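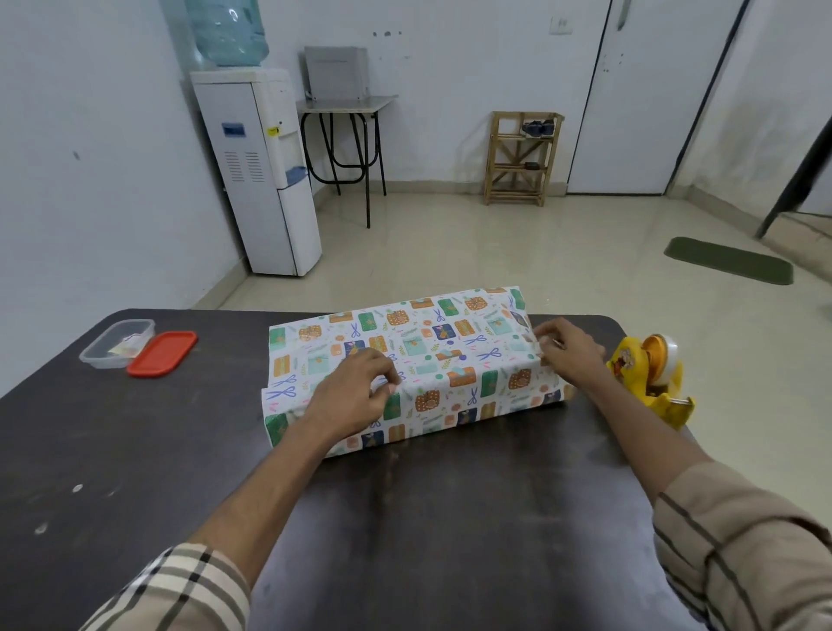 # Poris

Poris is a collection of unit outlines from tertiary teaching programmes, converted to plain text with the reading lists parsed into separate records. It holds 534 outlines from two institutions, Plando College and the Vrabec Institute. The outlines were in force for at least one teaching period and were publicly posted when collected.

The current release replaces the November one. Record identifiers are unchanged.

## Contents

- `outlines/` holds one UTF-8 text file per outline, headings preserved as plain lines
- `readings.csv` holds one row per reading list entry
- `units.csv` holds one row per outline, with discipline, level and delivery mode
- `schema/` holds column definitions and permitted values
- `tools/` holds the Tiston parser and its configuration

## Fields in readings.csv

| Field | Type | Notes |
|---|---|---|
| `unit_id` | string | Joins to `units.csv` |
| `entry_no` | integer | Order of appearance in the outline |
| `raw` | string | Citation as printed, including errors |
| `title` | string | Parsed title; blank if the parser failed |
| `edition` | string | As stated; never inferred |
| `format` | enum | `print`, `ebook`, `either`, `unstated` |
| `status` | enum | `prescribed`, `recommended`, `library`, `unclear` |

`status` takes 4 values. Where an outline uses its own terms ("core", "background", "further"), the mapping is recorded in `schema/status_map.csv`. Ambiguous terms were coded `unclear` and left there.

## Processing

Source files were PDF or word-processor documents. Text was extracted, page headers and footers were stripped, and the result was passed to Tiston. Tiston splits reading lists on line breaks first and on citation boundaries second. It handles numbered lists well and performs poorly on lists set in two columns.

Each parsed list was then checked against its source by 2 coders working separately. Disagreements were settled by discussion and logged in `schema/decisions.md`. Spelling mistakes in citations are retained in `raw` and corrected in `title`.

Staff names, phone numbers, email addresses and consultation times were removed from the outline text. Authors of cited works were kept.

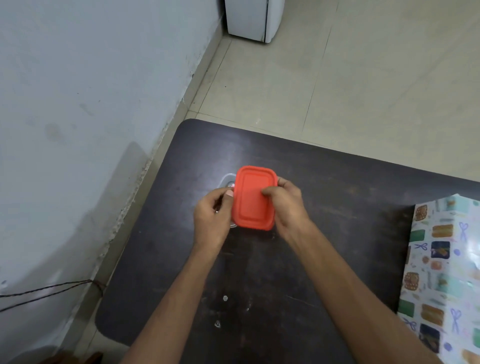

*Both hands on a clear plastic container with a coral-red lid.*

## Running the parser

```
cd tools
./tiston --config default.toml --in ../outlines --out ../build
```

The output should match `readings.csv` except in rows flagged `manual` in `build/diff.log`. Those rows were edited after parsing and will not be reproduced. Set `min_tokens = 5` in the configuration to discard fragments; lower values let through stray page numbers and assessment weightings.

## Known limitations

- Vrabec outlines from the health disciplines often refer students to an online reading list that was not captured. These units have few rows or none in `readings.csv`. A missing row should not be read as a unit without readings.
- `format` is `unstated` for most Plando entries. The college's template has no place for it.
- Enrolment figures are not included, so entries cannot be weighted by the number of students affected.
- Retitled or re-issued books are treated as separate works. No attempt was made to link them.
- Outlines for cancelled units were excluded where the cancellation was noted in the handbook. Others may remain.

## Suitable uses

The collection was built for studies of textbook prescription and edition turnover. It can also serve as test material for citation parsers. It should not be used to rank units, departments or teaching staff, or to estimate what students spend on books; prices were never recorded.

## Licence and corrections

Tables and schema files may be reused with attribution. Outline text remains the property of the issuing institution and is supplied for research and private study only.

Report errors through the issue tracker, quoting `unit_id` and `entry_no`. Corrections to `title` and `status` are merged at each release. Changes to `raw` are accepted only where the source document shows an extraction fault.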